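From: Anahera Tamihana
To: Skivska Building Users list
Date: Aug 31, 2026
Subject: Re: Drinks shelving and the white tables

Dear colleagues,

Thank you to Yasaman Akbari for her message, part of which I quote here so that new subscribers can follow.

> On the matter of the ground floor room, Golestani House would be
> grateful for a decision on two points. First, whether the bottled
> drinks stay on the white shelving or go back to the Pistley store.
> Second, who clears the tables. I was asked for a table in March
> and could not offer one that was ready for use.
> Yasaman Akbari

The drinks will stay where they are. The shelving stands directly behind the long white table and is divided into two bays, which suits the way Darkico delivers. 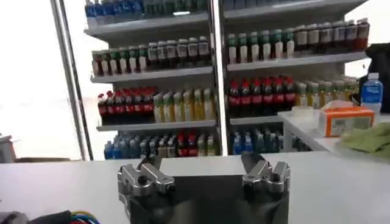

The last delivery came to 132 bottles, and the next is expected to be of a similar size. Members who take stock for a meeting should enter it on the sheet at reception before it leaves the room.

The following arrangements apply from today.

1. Shelving. Each kind of drink is to be kept in its own row, with labels facing the room. The cola, with its red caps and red labels, should remain together, as should the yellow drinks. Please do not fill a gap in one row with bottles from another - it makes the monthly check very slow.
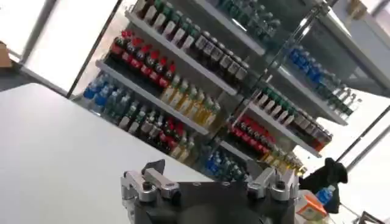 2. Tables. Plastic bags and sheeting are to be folded and put away at the end of each booking. The second table, the one with thin metal legs, may be used for gloves and cloths during a session, but these must be returned to the cupboard afterwards. Cables should be coiled.
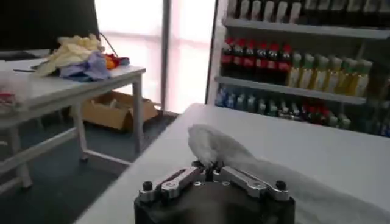

3. Clothing. The room is also booked for sorting and folding garments, and the long table is the right place for it. T-shirts should be laid flat and smoothed from the collar down before the sides are turned in. Printed shirts are to be folded with the print outwards, so that they can be told apart once stacked.

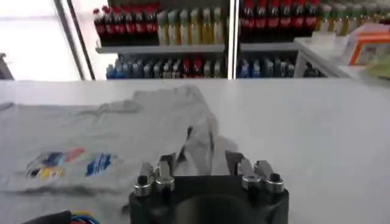
Plain shirts go in a separate pile. No pile should be higher than 16 garments, and finished piles should go into the crates under the stairs on the same day.

Bookings continue to be made through the Golestani House office. Any objection to the above should be sent to me directly and not to the whole list, which now has 37 subscribers.

Yours faithfully,

Anahera Tamihana
Building Services, Skivska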